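Beltari, the hearing and the £561

2020-01-25

I said in the autumn that I would write up the hotel business once it was over. It is over now, or at least the judge has finished with it, so this is the whole thing in one place. Several people have asked how the small claims process works when you do it yourself. I can only tell you how it went for me.

The background for anyone new. In June my sister's side of the family had a get-together at the Beltari, the big hotel on the front at Carkport. I booked the rooms through Flillum and paid for all of them on my card, then collected the money from everybody else afterwards. The total was £2,673. It was the most I have ever put through a hotel in one go and I checked the booking terms properly, which helped me later.

We arrived on the Friday afternoon and two of the rooms were not there. They existed, but they had been given to somebody from a wedding. The receptionist was polite and said there was a note on the system that our party had agreed to be moved. None of us had agreed to anything. She asked me who I had spoken to, and I said I hadn't spoken to anyone, and we went round that a few times while my uncle sat on his suitcase.

In the end two of the party went to a guesthouse up the hill and I paid for that as well. The duty manager came out and told me the hotel would refund the two rooms and that I would see the money within the week. I asked him to write it down. He wrote it on a compliments slip and signed it with initials. I would advise anybody to do the same, although a full name would have been better.

The refund did not come. The hotel said it was for Flillum to pay, as they had taken the booking. Flillum said the hotel had marked all the rooms as occupied and so nothing was owed. I sent each of them the other one's email. This went on through the summer. The sum in question was £561, for the two rooms, and I left the guesthouse out of it at first as I thought a simple claim would be easier to win. I still don't know if that was right.

Līga Kalniņš, who I used to work with and who has done a claim of her own against a garage, told me to stop writing emails and send a proper letter before claim. The difference is mostly that it says what you want, gives a date, and says you will go to court after that date. I sent mine by post and kept the certificate of posting. I gave them longer than I needed to. I got a reply from Timmermans, the solicitors acting for the hotel, which denied everything in four paragraphs and then offered me £100 "as a gesture of goodwill and without any admission".

I thought about that offer for an evening. £100 and no more letters has something going for it. But I had already had the other people's money off them for rooms they never slept in, and I wasn't going to pay them back out of my own pocket and call it settled. I wrote back and said no thank you.

So I issued the claim online. The form is not difficult. You need the right legal name of the company, and this is where I nearly went wrong, as the name over the door of the hotel is not the name of the company that runs it. It was in small print at the bottom of the receipt. If you take one thing from this post, look at the receipt.

You also have to set out what happened, and there isn't much room. My first attempt was very long and had my uncle's suitcase in it. The one I sent in had dates, what was booked, what was paid, what was given, what was promised. I numbered the paragraphs. I was glad of that at the hearing, where everybody referred to "paragraph six" and I knew what they meant.

The hotel filed a defence. Most of it was the same as the letter, but it added that I had signed a registration card for all the rooms on arrival. This was true. I had signed a card for the ones we were given, and the others had been struck through in pen at the desk, and the hotel had attached a copy on which you could see the striking through. I don't think the person who attached it had looked at it.

We were offered mediation by telephone. I said yes. They rang me, then rang the other side, then rang me again, and the offer went up a bit and stopped. I didn't accept. I have nothing against mediation and the woman who did it was very patient.

The hearing was earlier this month. I had expected something like television. It was a room with a long table and a jug of water, and the judge sat at the end in an ordinary suit. Timmermans had sent a young man who had clearly been handed the papers that morning – he was perfectly pleasant and we had a chat about the trains in the waiting area. The duty manager did not come. He had left the hotel, apparently, and there was a statement from someone in accounts who hadn't been on shift.

The judge asked me to confirm my statement was true and then asked four or five questions, mainly about the compliments slip. He wanted to see the original, and I had brought it, in a plastic wallet. He asked the young man whether the hotel disputed that it was the manager's writing. The young man said he had no instructions on that. It took under an hour, including a wait while the judge went through the bank statements.

He found for me for the full £561, plus the court fees and my train fare. He said a customer who had been told in writing by the manager that she would be refunded was entitled to rely on it, and that what the hotel and Flillum had agreed between themselves was for them to sort out. They have 14 days from the order. I haven't had the money yet, so don't congratulate me too soon.

A few practical things, as people asked.

Make three copies of everything. One for the court, one for them, one for you, and put page numbers on in pen if your printer won't do it.

You can't claim for your time in any way that is worth having. I took a day's leave for the hearing and there is a cap on what you get back for that.

Write down phone calls when they happen. I had notes of most of mine. The two I had no notes for were the two I was asked about.

Be civil to the other side's solicitor. They weren't there in June either.

The others have been told they'll get their share when it comes. My uncle says he would rather have it as a dinner, anywhere except Carkport. I'll do a short update when the payment arrives or when it doesn't, and if it doesn't I suppose I will be learning about enforcement.

Back to the usual sort of post next week. A few pictures to finish with.
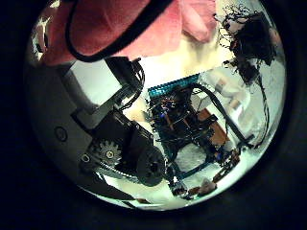
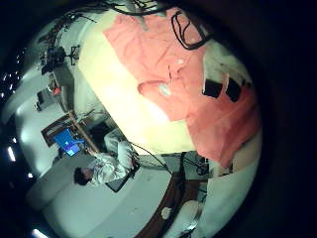
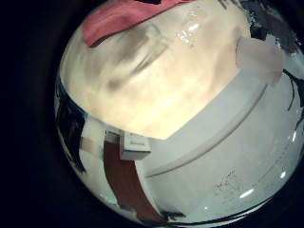 The pink cloth, three times over.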